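Please Show Me the Simple Forecast First
By Eckhard Böttcher

In November I was asked to review a demand model for Borbély, a wholesaler of kitchen parts. The team had worked on it for five months and the slides were beautiful. They had a neural network, a long list of inputs and a chart where the predicted line followed the real line very closely. I asked what happens if we just take the sales of the same week last year. They did not know. They had never tried it.

My opinion is that no forecasting project should be allowed to show a complex model before it has shown a simple one. I do not say this as an enemy of complex models. I build them for a living and I enjoy it. But an error number alone tells me almost nothing. If a model is wrong by 12 percent, is this good? For umbrellas it may be excellent. For table salt it may be a scandal. Only a comparison can give the number a meaning, and the cheapest comparison is last year's value.

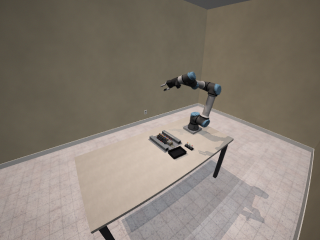 Robot arm on a long table, simulated room.

On a Saturday I sat down with the Borbély data myself. There were 1,012 products in the file. For the steady sellers, the seasonal rule was as good as the network. For the products which sell only now and then, both were poor, and the network was poor in a more expensive way. It won clearly in one group only, the promoted items, where it knew the discount calendar and the simple rule did not. I think this is a very useful result. It tells the company where to spend its effort. The single average on the slide was hiding it.

I often hear two objections. The first is that the manager has paid for machine learning and will be disappointed to see a rule which fits in one spreadsheet cell. This is possible. I had such a meeting at Vunbridge and it was not pleasant. Still, the manager there kept the rule for half of the catalog, and the night job became much shorter.
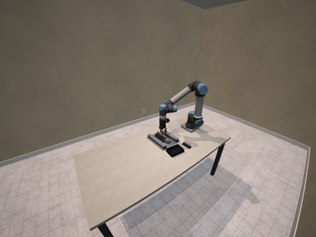
Same simulation: the arm mounted near the far right end of the table.

The second objection is more serious. My colleagues from Grurkach say that a baseline is unfair in a year when the market changes, so it makes the new model look better than it is. I agree with them. For this reason I ask for two baselines, the seasonal one and a plain moving average, and I ask to see them over several test periods. If the team picks only the period which it likes best, the baseline can't help us.

There is also a small habit which I would like to see in every report. Put the baseline in the same table as the model, in the same font size, on the first page. In the Hollar project it was in the appendix, and I was probably the only reader who opened it.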